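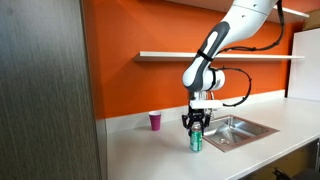 The Hold

The arm had picked up the green can two times that morning and let go of it both times. On the next run it put the can in the sink and would not let go.

Raelene Harawira was at the desk with the log open. She saw the line that said RELEASE and then nothing under it.

"It's stuck," she said.

Lachlan Kerslake looked up from his sandwich. "Stuck how?"

"It says it opened."

He came over and stood beside her. The gripper pointed straight down into the basin with its fingers around the can. The cup was still on the counter to the left of the sink, waiting its turn. The software had the can marked as delivered and had already moved on to planning the cup.

"Stop it before it goes," Lachlan said.

She paused the program. The arm had not moved, but she had seen the plan on the screen. It would lift, swing left and come down on the cup with a can in its hand.

"Do it again from the release step," he said.

"I'd like to know why first."

"Run it slow and we'll find out."

She set the speed to ten percent and kept her thumb on the stop button. The log printed RELEASE again. The fingers stayed shut. Then the arm began to rise and the can came up with it, and Raelene pressed the button.

Lachlan went and leaned over the counter. He put one hand under the can.

"Get out of there," Raelene said.

"It's stopped."

"It's paused. The log says the hand is open. I don't believe anything it tells me about the hand."

He stayed where he was for a moment. Then the gripper caught up. It took the late command and opened, and when it reached the end of its travel it closed again, hard, on the can and the tip of his glove. The can folded in the middle. Lachlan pulled his hand out of the glove and stepped back until he hit the wood panel.

Raelene cut the power at the wall.

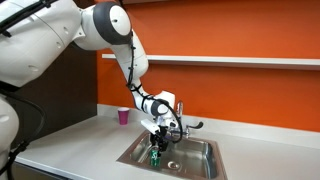 What Shona Wanted to Know

Shona Wihongi drove over from Vernton at four o'clock. She asked to see his hand before she asked about anything else. Two of the fingers were red and none of them were broken.

"Who said it was safe to reach in?" she asked.

"I did," Lachlan said.

"Based on what?"

He didn't have an answer to that. Raelene turned the screen around and showed her the log. The arm and the gripper ran on separate lines, and the stop button only held the arm. Commands to the gripper sat in a queue until it was ready for them. There had been two in the queue when Lachlan put his hand under the can.

"How long has it been like this?"

"Since we put the new gripper on," Raelene said. "August."

Shona wrote that down. She asked who had signed off on the stop button, and Raelene said she had. She had tested it with the arm moving. She had never tested it with the hand closing.

"Then nobody runs it until it cuts both," Shona said. "And I want that test written up, with your name on it."

"All right."

When Shona had gone, Lachlan picked the glove up off the counter and looked at the end of it. Raelene took a fresh can from the carton under the desk. She put it back, sat down and started typing the report.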